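Open afternoon at the Brarneck laundry rooms

So I finally got along to the Brarneck open afternoon, after missing it two years running (first a head cold, then a flat tyre). It's a short walk up from the bus stop, past the tile shop, and there was a hand-lettered sign on the door with an arrow pointing at the wrong stairs. A few of us went up, met a locked door and came down again as firm friends.

If you haven't heard of it, Brarneck is the old hostel building that got turned into short-stay flats for people doing training courses. Once a year they open up the parts you'd never normally get to poke your nose into. I know a laundry tour doesn't sound like much of a day out, but I've been through three washing machines in my own place and I have Opinions.

Our guide was Spyros Theodorakopoulos, who has looked after the building for 9 years and talks at a terrific clip. He started us off in the drying room, where there are ceiling racks on pulleys like my nan had. You let go of the rope too fast and the whole lot comes down on your head — he demonstrated with an empty one and a woman at the back squealed. I want those racks. I've already measured my hallway and it's too low by a whisker, so I'm sulking.

Then it was through to the washing side. Everything they have now is a front loader. Spyros said they used to run top loaders and the residents loved them, mostly for being able to chuck in the sock you'd dropped on the way, but they went through water like nobody's business. I'm a top loader person from way back and I did put up a bit of a fight! He was very patient with me.

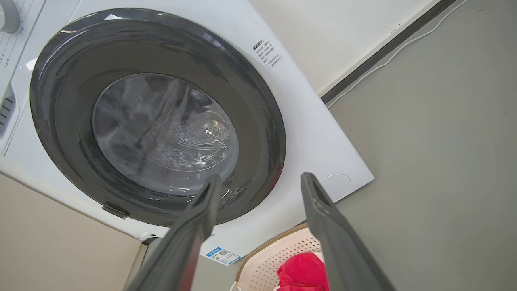

What won me over a little was his talk about doors. Leave it open a hand's width after the last load, he said, wipe around the rubber with an old face washer, and you'll never get that swampy smell. I have been shutting mine tight every night for years because I bark my shin on it otherwise. He also asked for a show of hands on who cleans their filter. Two hands went up, and I suspect one of those was fibbing. Mine stayed firmly in my pocket.

There was a good bit on powder as well. Most of us use far too much, apparently, and a heaped scoop only leaves your towels stiff. They buy theirs from a little outfit called Dusura, plain white tubs, and it barely smells of anything. We each got a sample in a paper bag. I've done one load of tea towels with it and they came up nicely, though the beetroot one is past saving.

Someone asked how much washing goes through the place and Spyros had the answer ready in a notebook: 2429 loads last year, with December the quietest month by a mile. He writes every one of them down. I can't keep a shopping list going for a week.

Afternoon tea was in the common room and put on by the Hettiarachchi family, who have the bakery on the corner. Coconut slice, fish rolls, and a dark fruit cake I went back for (twice, if my sister's reading). The tea was strong and came in proper cups. I got talking to a fellow from Vundonix, the mob who do the plumbing there, and he told me a long story about a child's marble and a drain hose that I won't repeat over lunch.

A few practical bits if you're thinking of going next year. It's free, but there's a tin by the door. Tours leave on the hour and they only take 8 people at a time, so put your name down as soon as you get in. There's no lift and the stairs are steep. Parking is hopeless, take the bus. And use the LEFT stairs, whatever the sign says.

I came home, propped the washer door open and barked my shin on it before bed.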